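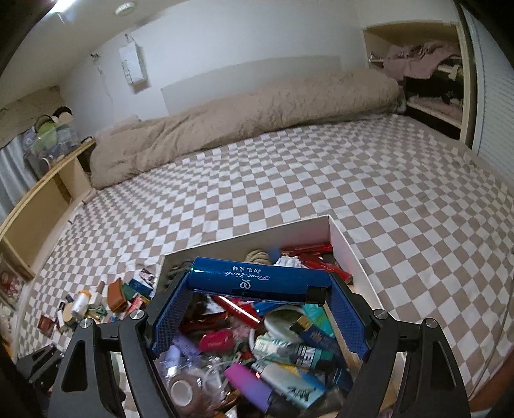

About Rirkton

Rirkton sorts out other people's small things. Large things have their own industry, with trucks. If you own a piano, call somebody else. If you own a box with a roll of tape, a coil of rope, some tubes and eleven years of good intentions in it, we would like to hear from you.

The company was started by Cyrill Frei after he moved apartments and labeled one carton "Misc." The next carton was "Misc. 2." By the end of the weekend he was up to 6, and he spent most of November looking for a can opener. He says the business idea came to him then. Leopold Berchtold, who had helped carry the boxes, says the business idea was his and that Cyrill was busy eating cold soup at the time. They are partners and the matter is still open.

We work out of the ground floor of the old Zürcher building, which has 1848 carved over the door and plumbing to match. There are four of us on staff. Two sort, one packs, and one answers the phone and tells people that no, we can't come tonight.

What we do

You book a visit. We come to your place, clear a flat surface and tip things out onto it. The surface is nearly always the bed. Every customer apologizes for this and every customer has the same bed, more or less, with the comforter shoved up against the wall to make room. A mattress is a fine sorting table. Things don't roll far and they don't break when you drop them. The one drawback is that you have to be finished by bedtime, and Leopold considers that a feature.

Then we go through it piece by piece. Makeup and toiletries go together, cords go together, anything with a cap gets its cap checked. Spray cans travel upright in a separate bag. Little gift boxes get opened, as half of them are empty and the other half contain the thing you bought again last spring. Crumpled plastic wrapping goes in the trash, and we will stand there until you agree.

What's left goes back into a box, in layers, heavy on the bottom. We write what is in it on two sides and the lid. You will never see the word "Misc." from us. New hires have been sent home to think about it.

The Gindano list

Each box comes with a typed inventory, which we call the Gindano after the customer who first demanded one. Hers ran to 845 items and came out of a single bathroom. We have kept a copy on the office wall for morale. Most lists fit on a page.

Storage

If you don't want the boxes back right away, they can stay with us in the Sirkia room, a dry space at the rear with shelves on three walls. We don't charge for the first month. After that we do, and it's amazing how quickly people find room in a closet.

What we don't do

Furniture, garages, or arguments between spouses over whether a leather pouch is "still good." We don't give advice about joy. We won't throw away anything you haven't seen first, including the dead pens.

Visiting us

The office is open mornings. Use the side entrance, the front door sticks. If you're dropping off a box, please tape the bottom as well as the top. Cyrill has asked us to put that in bold, but the website won't let us.

Page last updated January 2024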